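Coastal Rail Trips: Frequently Asked Questions

Last updated July 15, 2018

How long is the trip from Tudton to Grimier?

The full ride takes 4 hours each way, including a stop of 18 minutes at the Mạc Junction platform. You can get off to stretch your legs there, but the train does not wait for late passengers. The conductor sounds the horn twice before leaving.

When does the season start and end?

Trains run daily from the first week of May until the end of September. After that we run weekends only until the snow closes the upper section. The exact closing date depends on the weather, so check the timetable page before you book a hotel.

Which side of the train has the better view?

Going north, sit on the left for the ocean and the sea cliffs. The right side looks out on farmland for the first hour and then on the river gorge. On the way back it is the other way around. Seats are assigned, but you can pick your side when you book online.

How much are tickets?

A round-trip adult ticket is $90. A one-way adult ticket is $43. Children under five ride free on a parent's lap. We do not offer a separate senior fare, but anyone with a county library card gets the child price on one-way tickets before noon.

Can I break up the trip and stay overnight?

Yes. A round-trip ticket lets you stop once in each direction. Most people stay in Eltimero, where there are three small hotels and a campground within walking distance of the station. Tell us your stop when you book so we can hold a seat on the next day's train.

Is there food on board?

The cafe car sells coffee, sandwiches, soup and a few local beers. It takes cards and cash. You are welcome to bring your own lunch, but please do not use camp stoves or anything else with a flame.

Can I bring my bike?

Yes, but space is limited and you need a bike reservation. It is free. Electric bikes are fine as long as the battery stays on the frame. Tandems and trailers do not fit in the rack.

Are dogs allowed?

Dogs can ride in the last car on a leash. They are not allowed in the cafe car - service animals are the exception and may ride anywhere.
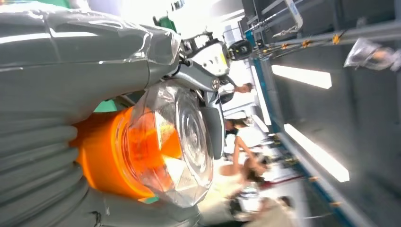 Gray sleeve and orange joint under a clear cover

What if I miss the last train back?

There is a late bus from Grimier to Tudton, but it is run by a different company and your rail ticket is not valid on it. Buy a ticket from the driver. The bus stop is across the street from the station, next to the post office.

Can I get a refund?

You can cancel up to two days before you travel and get your money back. After that we can change the date once, but we cannot refund the fare. If we cancel a train, you get a full refund to the card you paid with.

Who do I contact about group bookings?

Write to Marit Kristiansen at the Tudton ticket office. Please include the size of your group, your travel date and whether anyone needs the wheelchair lift. She answers group requests in the order they come in - usually within two working days.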